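Community solar in Sedport, is anyone signed up yet?

embla_lie
Hi all! We rent the upstairs half of a house on Orner Street, so panels of our own were never going to happen, and I got quite excited when the Backlund shared solar leaflet came through the door in October. It says 80 households to start. Has anybody here read the small print?

kettlepond16
We joined the one over in Iltodstead and I'm happy with it, though it took a while to get going. Our bill dropped 9 percent over the first year. Nothing to retire on, but it pays for the dog's biscuits.

Chunhua Kong
I'd be careful, Embla. They wanted $2,000 up front from us, and a renter can't always take the share along when she moves. I'd put the money into insulation first.

kettlepond16
I don't agree, Chunhua — she can't insulate a house she doesn't own! And ours let us pay monthly.

embla_lie
Thank you both, this is so helpful.
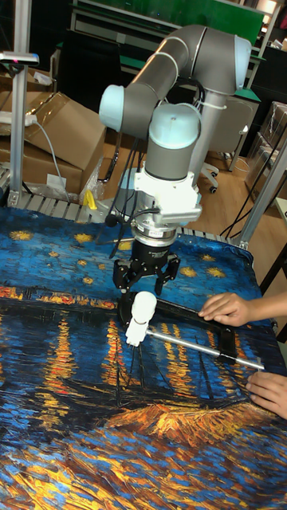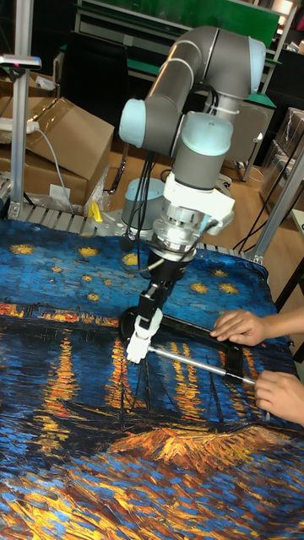
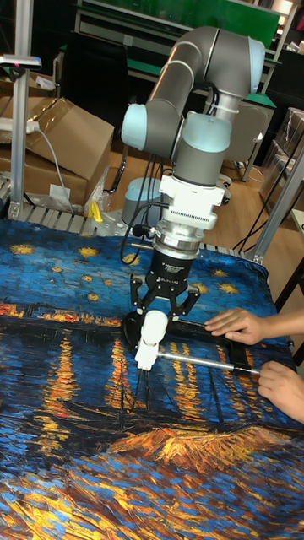
I called Backlund this morning and a very patient man told me the share can move with me as long as I stay inside Sedport, and that there is a monthly plan too, so I'm leaning toward yes. Chunhua, I haven't forgotten your point about heat loss, and I can at least hang something heavy over that drafty landing window. A starry night print like the one on the table in the second and third pictures would look lovely there, lined with an old blanket. Does anyone know how thick the lining ought to be?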